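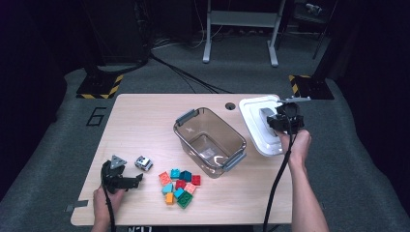

Storing winter sweaters in plastic bins, musty smell??

Fatemeh Zamani
May 17, 2023

Ok so every fall I pull my wool sweaters out and they smell like an old basement. Not mold, I checked. Just stale. They go in clear plastic bins with the clip handles, lids on, top shelf of the hall closet. Washed first, mostly. Apartment gets pretty humid by July and we don't run the AC much.

Do I need different bins or am I doing something else wrong? Don't want mothballs, my mother used them and I can still smell it. Also is it worth paying for the vacuum bags. Packing this weekend so quick answers would be great, thanks

Driss Salem

It's the "mostly" washed. Anything you wore even once goes in clean. Skin oil and deodorant sit there all summer and turn. Wash everything, lay flat to dry, then give it one more full day on a rack after you think it's dry. Wool holds water way longer than it feels like it does.

Bins are fine, keep them. Wipe the inside with white vinegar and water, leave them open overnight. Then a couple of silica packs in each one, the big kind not the little shoe box ones. Don't pack to the top either, leave some room.

Pick a dry day to pack if you can. You're sealing in whatever air is in the room.

Skip vacuum bags for wool. Mine came out flat as a board and teh creases took weeks to drop out.

Lucian Voicu

cedar blocks. done

Tuncay Ertürk

Cedar is ok but it's for moths, won't do much for damp. And you have to sand it now and then or it quits smelling like anything. Don't let it touch light colored wool, I got a yellow mark on a cream cardigan that way.

Agree with Driss on the rest. I'd add, move them off the top shelf if that closet backs on to the bathroom. Ours did. Same sweaters under the bed, no smell. Old cotton pillowcase around the nice ones helps too, and open the lids for an afternoon halfway thru the summer if you remeber.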